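Workshop notebook, Nukthorpe, bench two
April, entry begun 9:40 a.m.

Subject: backdrop cloth and white table, second arrangement

The first arrangement was taken down at the end of the previous session. The roller stand had been lent to the Vanden room and will remain there until the end of the month, so the cloth is now hung from the ceiling rail with spring clips. Clips are set 18 cm apart. The rail is higher than the roller stand was, and the lower hem reaches the table with a little to spare.

The cloth is the wide gray-white sheet from the Moura order. It was washed once before hanging and was not ironed. Colleagues who prefer a smooth ground should note that it will not hang flat from clips alone. A weighted hem was tried for part of the morning and removed, as it drew the fabric toward the wall and opened a gap behind the table.

Table height was left at the standard setting. The top was wiped with a damp cloth and dried by hand before any item was put down. Please do not use the citrus spray on this surface — it leaves a film that shows under the side lamp.

Lamp: one, on the left, at 400 lux measured at the table. A reading of 200 was also tried and judged too dim for paper goods. The overhead lights were off for both readings.

Items for this round are the paper goods from the Herkotmont list, beginning with the bags. Bags are to be opened by hand and stood upright before placement. Any bag with a torn fold goes back in the carton marked for returns.
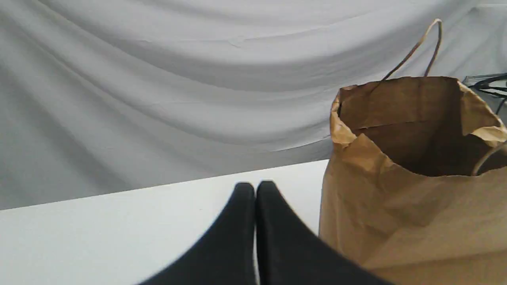 The question of whether to pull the cloth tight remains open. Soft folds were accepted for the present round, on the understanding that the cloth will not be moved between items. If it is disturbed, record the time in the margin and continue.

Outstanding:
Replace two clips with weak springs.
Ask Vanden for the return date of the roller stand.
Enter the remaining paper goods on the list; the last number used was 172.
Check the spare sheet for stains before it is put into service — it has been folded in the lower cabinet since the winter.

Entry closed 11:15 a.m. Lamp off, cloth left hanging.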